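Section 5. Changing the Work of the Linen Team: Set-up Guide for Supervisors

5.1 Purpose of this section

Section 4 covered the installation of the Vurkel folding cell and its connection to the site network. Section 5 is addressed to the shift supervisors who will bring the cell into daily use. It sets out how tasks are to be divided between the linen team and the cell, how staff take part in teaching it, and what must be agreed before the first unattended run.

The procedure applies to all Prestulix sites. Local variations must be approved in writing by Ans Kuipers, Head of Operations.

5.2 Before you begin

1. Confirm that every member of the linen team has attended the introductory briefing. Staff who were absent must be briefed before they work beside the cell.

2. Display the revised rota at least one full week before the change takes effect. Folding shifts are shortened under the new rota; inspection and repair shifts are lengthened.

3. Agree with the team who will act as teaching operators. The role is voluntary and is paid at the inspection rate.

4. Record the current folding output of each shift. The cell is configured for 900 pieces per shift. This figure is a machine setting and must not be used as a target for individual members of staff.

Note: No post is to be withdrawn on the grounds of the cell's introduction during the trial period. Questions on this point should be passed to Lies Van Leeuwen in Personnel.

5.3 Teaching sessions

The cell learns its movements from people who already know the work. A teaching operator carries out the task with a hand-held gripper fitted with a camera, and the recordings are later used to prepare the cell. Sessions may be held in any suitable room, including ordinary living quarters, as the cell benefits from a range of surfaces and backgrounds.
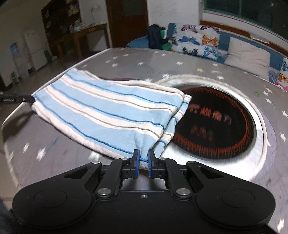 Teaching operators remain the authority on how a piece should be handled. The cell will repeat what it has been taught, including habits that the operator may not have noticed, and supervisors should therefore allow time for discussion before a session starts. The place at which the cloth is taken up deserves particular attention: with the striped towel, the two finger pads pinch the hem at the near corner, so that a small fold of fabric gathers between them while the far end lies across the rim of the recessed cooktop. The team should settle whether a hold of this kind suits the article in question, and record the decision on the session sheet.

To run a session:

1. Check that the heating appliances in or near the work surface are switched off and cold.

2. Ask the operator to handle three pieces by hand, without the gripper, at normal speed.

3. Start the recording and ask the operator to repeat the task with the gripper. Do not prompt or hurry the operator.

4. Stop after 23 recordings. The operator must then take a break away from the work surface.

5. Enter the article type, the surface and the operator's remarks on the session sheet.

Caution: Keep fingers, cuffs and lanyards clear of the gripper jaws. The pads close with enough force to bruise.

Caution: Recordings may include the room beyond the work surface. Obtain the consent of anyone who is likely to pass through, and remove personal papers from sight.

5.4 Use of recordings

Recordings are kept for the preparation of the cell only. They may not be used to assess speed, attendance or conduct. Requests for access from line managers are to be refused and reported to Kourosh Hashemi, Data Officer. An operator may withdraw a recording at any time by quoting the session sheet number.

5.5 First shared shift

1. Start with a single article type.

2. Place one inspector at the outfeed table. This person may stop the cell at any time and need not give a reason.

3. Return rejected pieces to the manual bench. Do not feed them into the cell a second time.

4. Hold a short meeting at the end of the shift and note any task that has become heavier or more tiring than before.

Fault codes shown during the shift are listed in Section 6. For code 51 (cloth not released), press the amber key and wait for the arm to return to rest before reaching in. If the code appears again, leave the cell switched off and call Koen Jansen on extension 1289.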